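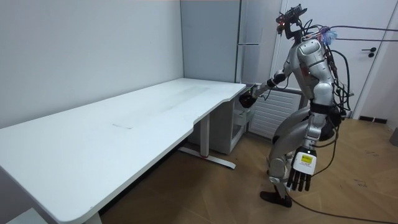 1/ Right, Drurness folks, the new council tax support scheme papers are out and I've read all 27 pages with a pot of tea so you don't have to (you should though, the appendix is where the good stuff is). Long thread, sorry!

2/ Quick background. If you're working age and on a low income, the council can knock money off your bill. Pensioners come under separate national rules, so none of this touches them. I've already had my mum on the phone about it. Mum, you're fine.

3/ At the moment your discount gets worked out again every time your pay changes. Anyone on shifts knows the misery. I had four different bills last winter and by the last one I'd stopped opening the envelopes, which I don't recommend.

4/ The plan is to move to income bands. You're put in a band, you get a set percentage off, and small ups and downs in wages don't move you. I like that bit a lot!

5/ Now the bit I don't like. The top discount drops from 100% to 85%, so people who currently pay nothing will get a bill. The paper says 1,867 households are in that group. Page 19, in a table, in tiny print.

6/ On my street a full year's bill is £1,953, so 15% of that is £292.95. If you've got a spare three hundred quid lying about then lovely, but the people this scheme is for haven't.

7/ There's a hardship fund. You have to apply for it separately, on a different form, and the evidence list is longer than the one for the discount itself. I asked at the Womum Road desk if they could use the same documents for both and the woman there said she'd asked that too.

8/ Someone's going to say "but the consultation backed it". It had 297 replies. The question was whether you'd like a "simpler scheme", and well, who wouldn't? The cut to the top rate was in a separate question and most people who answered that one said no.

9/ Credit where it's due, Manaia Nepia put in an amendment to keep 100% for carers and for anyone getting a disability benefit. It's on page 24. I think it's the best thing in the whole pack and I'd love it to get through.

10/ The vote is at full council on January 28, 2025, in the Pinheiro Room, public welcome. If you want to speak you've got to email democratic services by noon the day before, and you get three minutes. I've put my name down and I'm already nervous.

11/ If you can't come, email your ward councillor. Two lines will do. Say whether you get the discount now and what an extra bill would mean for you.

12/ Couple of people asking in replies: yes, students are still exempt, and no, the single person discount isn't changing. That one's a different thing altogether. Will add the link to the papers under this once the site stops timing out on me.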